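Subject: Re: [altdale-swap] Sneakers and odds and ends for Sunday

Hi all - the table for the swap is filling up slowly.
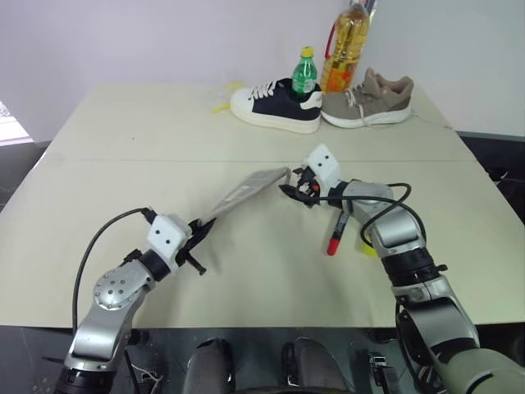 Dinesh Alva wrote:
> Are we taking shoes this time? I have a pair in my closet
> I've worn maybe 2 times. And is cooking oil ok if it's sealed?

Yes to shoes, Dinesh! We already have a black sneaker with white laces and a taupe one with a chunky sole, so yours would have company. Please give the soles a wipe before you drop them off (last October I spent a whole evening with a rag and I'm not doing that again).

Oil is fine if the seal is good - just put it in a bag, I don't want it leaking on somebody's sweaters. Drop-off is at 139 Plellen, side door, any time after lunch.

Oh, and does anyone have spare shoe boxes? I could use 20.

Marcy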